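September 16, 2021
By the Clutcombe project group
5 min read

Clutcombe: What We Learned Building a Small Naval Strategy Game

Our group wanted to make a game about sailing ships for as long as we have been in the same course, so when the term project was announced we had the title before we had a plan. Clutcombe is a turn-based browser game set in 1761. You run a harbor town with two rival neighbors, Grornov to the north and Husar across the strait, and you try to keep your trade routes open until winter closes the water. A full match runs from spring to December of the game year and takes one lunch break if you play fast.

The first thing we built was the wind. We spent our first three weeks on it and we would do it again! Wind in Clutcombe blows in one of eight directions and shifts by one step at most each turn, so you can plan ahead a little but never a lot. A ship sailing with the wind moves four tiles. Across it, three. Straight into it, one, and that one tile feels like a punishment when a Grornov frigate is sitting on your tail.

Our early version picked a new direction at random every turn, and it was awful. Test players stopped looking at the wind arrow completely, which makes sense when there is nothing to learn from it. Limiting the shift fixed that in one afternoon. People started saying things like "wait for it to swing east" to each other, and we were grinning behind the monitors.

The map and the engine

We used Clovusau, the small 2D engine our department supports, mainly because its tile layers are so easy to work with. The map is 240 tiles of open water plus the coast. We drew the coast by hand on graph paper and typed it in as rows of letters, and yes, there is a bay in the southwest that exists only due to a typo. It became the best ambush spot in the game, so it stays.

Clovusau handles drawing and sound well. Where we struggled was saving. The engine wants to store the whole map each turn, and our save files got so big that loading a late match took several seconds. We changed it to store only the moves and replay them from the start -- much smaller files, and we got a match replay feature out of it for free. That was probably the happiest day of the project.

Enemy captains

The computer players are simple. Each captain scores every tile it can reach, adding points for nearby cargo ships and taking points away for nearby cannons, then picks the highest. Husar captains weigh cargo heavily, so they raid. Grornov captains weigh cannons less, so they come straight at you and seem very brave (or very foolish, depending on the wind).

We tried having them look two turns ahead. It made them stronger but much slower, and most players didn't notice the difference in skill. They did notice the waiting. One turn ahead it is.

Balancing

Each player starts with 600 coins. We began much higher, and everyone simply bought the biggest ship on turn one and sat in the harbor with it. With less money you have to choose between a decent warship and 2 traders, and that choice shapes the whole match. Every group we tested with argued about it, which is exactly what we hoped for.

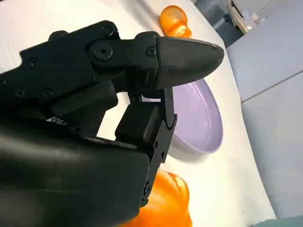

Harbor forts are still too strong. A fort with a full crew can hold off three ships, and a patient player can hide behind it until December and win on points. We tried raising the upkeep cost, then we tried shorter cannon range, and neither felt right. Our best idea so far is letting traders refuse to enter a harbor that has been blockaded for several turns, so hiding costs you income. It is half coded and it breaks replays at the moment.

Still on the list:
- fog, at least in the fall turns
- a proper tutorial (the current one is a wall of text)
- two humans on one keyboard
- better cannon sounds -- ours is a dropped textbook, slowed down

The current build is playable from start to finish, and we plan to keep working on it after grading because there is so much more we want to try with the weather. Storms are next!

Related projects
Writing a Tile Editor for Clovusau
Dice or No Dice: Combat in Small Strategy Games
Card Battler Postmortem
Sound Effects From Things in Your Backpack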